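Clivdale Should Think Harder About Who Pays for the Cable Car

Every few years a town is offered a transport scheme that looks good in a presentation, and this year it is our turn. Serkidier wants to build a cable car from the station at Clivdale up to the business park at Kingi. The company says it will raise most of the money privately, and that the council's share will be small. I have read the proposal twice and I don't think the council's share is small at all.

The basic facts are easy enough. The line would be just over a mile long. There would be a station at each end and none in between. Cabins would leave every 45 seconds at busy times. Serkidier has a first round of backers lined up, led by Anatole Aubert, who made his money in warehouse software and has since put it into batteries, ferries and a parcel locker business. He spoke at the public meeting on Monday evening and spoke well. He said that private investors were taking the risk, and that a town which turns away private money shouldn't complain when its roads are full.

I have no quarrel with Mr Aubert for wanting a return. My quarrel is with the word "risk".

Page 31 of the proposal sets out something called a ridership floor. If fewer people use the cable car than forecast, the council makes up the difference in fares for the first 12 years. The forecast is 544 return passengers each working morning. There is no matching clause for what happens if more people use it. If it does well, the extra goes to Serkidier and its shareholders. If it does badly, it comes to us.

The forecast itself deserves a closer look. The business park has 815 people working on it, according to the park's own survey. For the cable car to hit its number, two out of every three of them would have to arrive by train or bus and then change. At present 272 do. The rest drive, mostly from villages on the other side of the hill, and a cable car from the station is no use to them. They would have to drive past their own office to get to it.

When I put this to Costel Berisha, who runs the planning side for Serkidier, he said that behaviour changes when better transport comes along. He is right that it sometimes does. People took up the evening train when it was put back on, and the old bus lane on Market Road was busier than anyone expected. But in both cases the service went where people already wanted to go. I asked him what would change for someone coming in from the villages, and he said there would be a parking strategy in phase two. I asked whether phase two was funded. It is not.

Supporters of the scheme say that people like me would have opposed the railway. I hear this at every meeting and it is a poor argument. Plenty of people did oppose railways, and plenty of railways lost their investors everything. The ones that lasted were mostly the ones with goods and passengers waiting at both ends. Asking how many people will turn up is the first thing any bank would do.

It is also said that the cable car will bring in new firms. This is the part of the case I would most like to believe. Kingi has done well out of engineering and automation companies in recent years, and they pay better than most of what we had before. Beverley Quinlan manages lettings at the park and she is in favour of the scheme, though less strongly than I had expected. What her tenants ask her for, she told me, is a more reliable power supply, faster broadband and somewhere to get lunch. Transport comes up, and when it does they generally mean the roundabout.

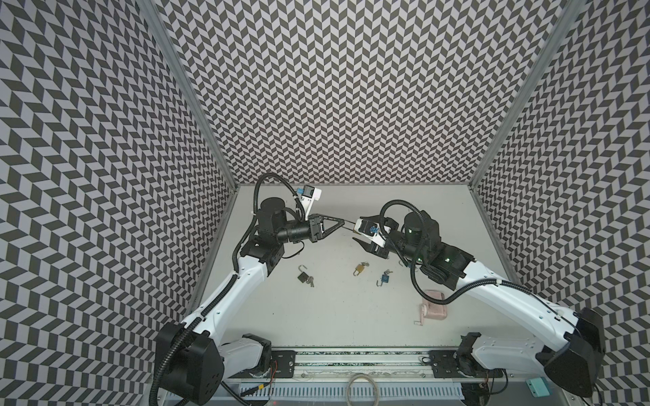
The roundabout could be sorted out for a good deal less than the council would lose in one bad year under the ridership floor. So could the bus. The number 2 runs from the station to the park every half hour and stops at twenty past six, which is no help to anyone on a late shift. Doubling it and running it until ten would need three more vehicles and some drivers. It could start by October. If it failed, the vehicles could be moved to another route, and you can't do that with a row of steel towers.

Delwyn Harawira, who chairs the transport panel, has said the council can't be seen to send investors away. I understand the worry. Akholm turned down a tram some years ago and people there still argue over it. But there is a reasonable middle course, and it is to say yes to the cable car and no to page 31. If Serkidier and its backers trust their own forecast, they can carry the shortfall themselves, and the council can offer the land and help with the permissions. That would still be a generous deal.

Flynn Wihongi made much the same suggestion from the floor on Monday. Mr Aubert replied that without the floor the financing would not work in its present form. He was being straightforward, and I was glad of it. It means the people who know this project best will not put their own money into it on those terms, and councillors should have that answer in front of them when they vote.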